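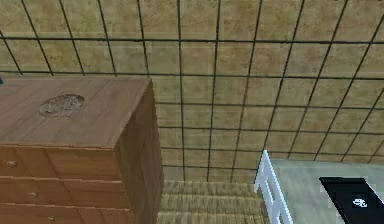 Print | E-mail

Who Gets the Table? A Conversation with Ezequiel Quintero

29 Jun 2026

When I called Ezequiel Quintero to ask for this interview, he wanted to know first if I have brothers or sisters. I told him I have two sisters. "And your parents are living?" he asked. I said yes, both. "Then come soon," he said, "and afterwards go to see them."

Quintero is a family mediator in Workivthorpe. He does not work with divorces, and he does not work with houses or bank accounts, which he leaves to the lawyers. His work is with the things inside the house. When a mother or a father has died and the children cannot agree about the plates, the clock, the sewing machine or the bed, he is the person who sits down with them.

He was born in Montes, a village of 894 people in the Susora valley, and he came to this country at the age of twenty-six. For many years he worked in the claims office of Sellex, an insurance company, where he had to write letters to people about burned or flooded homes. He says that he learned there how people speak about objects.

"A man had lost his whole kitchen, and we paid for the kitchen," he remembers. "But he telephoned every week about one spoon. It was a big spoon for soup. In the form there was no line for it. My supervisor said, write zero. I wrote zero and I did not sleep well."

I asked him what families fight about most. I expected that he would say jewelry, but he shook his head.

"Jewelry is easy. It has a price, somebody can tell you the price, and then you can make it equal. The hard things are the cheap things. Recipe notebooks are very hard. Christmas decorations. The chair of the father, even when the chair is ugly and everybody agrees it is ugly. Last winter I had three brothers and one bread knife, and we needed four meetings."

The knife stayed finally with the youngest brother, who pays for it by baking bread for the other two at Easter. Quintero did not propose this. The middle brother did, after a long silence in the third meeting, and in the fourth they only discussed what kind of bread.

His method is simple to explain and, as he admits, slow to use. Before the first meeting every member of the family writes a list alone, at home. On the list they put the things they would like to have, and next to each thing they must write one sentence that begins with the words "I remember." Things without a sentence go to the bottom. He reads the lists aloud himself, in his own voice, and he does not say who wrote which.

"If the sister reads her own sentence, the brother hears the sister," he explained. "He hears forty years of the sister. If I read it, he hears the sentence."

In many cases the lists are less similar than the family believes. In the last four years he has worked with 79 families, and he keeps a notebook about all of them, without names. In one of these families there were 2231 objects on the inventory that the lawyer had prepared, down to the egg cups. The five children had together asked for thirty-one of them. Only two things were wanted by more than one person.

"So they were not in a war about 2231 things. They were in a war about a radio and a tablecloth," said Quintero. "But they had not spoken to each other for eleven months."

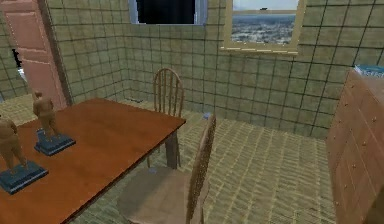 A table with two chairs, and a tall wooden cabinet.

We spoke then about large furniture, which brings a different kind of trouble. Here the problem is frequently that no one wants it. The children live in apartments, the stairs are narrow, and the cabinet that was the pride of the grandparents would not pass through the door. One of the children feels guilty, takes it, and after some time becomes angry with the others.

"I ask them a question they do not like," he said. "I ask, where will it stand? Show me the wall. If a person cannot tell me which wall, I write down that the person wants it to be kept, but does not want to keep it. These are two different wishes. Both are permitted. But for the second one we must find a stranger who has a wall."

I asked if it is sad for him to see such furniture go to a stranger. He thought about it for some time.

"In Montes, when I was a child, there was no furniture store. A table came to you from a dead person or from a carpenter, and the carpenter was expensive. We ate at the table of a family we never met. There was a name cut on the bottom side, Ramona, and my brother and I invented her life. She had a horse, in our opinion, and a bad temper. So no, I am not sad. I think Ramona would be satisfied."

Not all his cases end well. He told me of two sisters who came to him about a box of photographs. He offered that all of them be copied, so that each could have a complete set. Both refused. Each wanted the originals, and each wanted that the other one should not have them. He returned their money after the second meeting. He does not know where the box is today.

"I was too quick with the copies," he said. "It was a practical answer and I was proud of it. I should have waited and listened one hour more. Perhaps it would be the same. I still think about it when I am driving."

The oldest person he has worked with was a woman of 101 years, and she was not an heir. She came to him while she was alive and healthy, with her three children walking behind her, the youngest of them already retired. She wanted to give everything away in front of her own eyes. They needed a whole afternoon. For each object she told where it came from, and if a child looked bored, she gave it to another one.

"She was terrible," said Quintero with great affection. "At the end she had kept the bed, the kettle and one good cup. She asked me if I wanted a lamp. I am not allowed to take anything, so I said no, thank you. She told me that I have no taste."

He recommends her way to everybody, although perhaps with more patience for the bored children. It is enough, he says, to open one drawer during a visit and ask what is inside it and who gave it. You do not need to write anything down the first time. Parents who do not like to speak about death are often very happy to speak about a sugar bowl.

In July he will close the office for three weeks and travel to Montes, where his older brother still lives in the house of their parents. I asked what the two of them will do with the table of Ramona one day. He laughed, and then he stopped laughing.

"We have never discussed it," he said. "He thinks it is his."

Print | E-mail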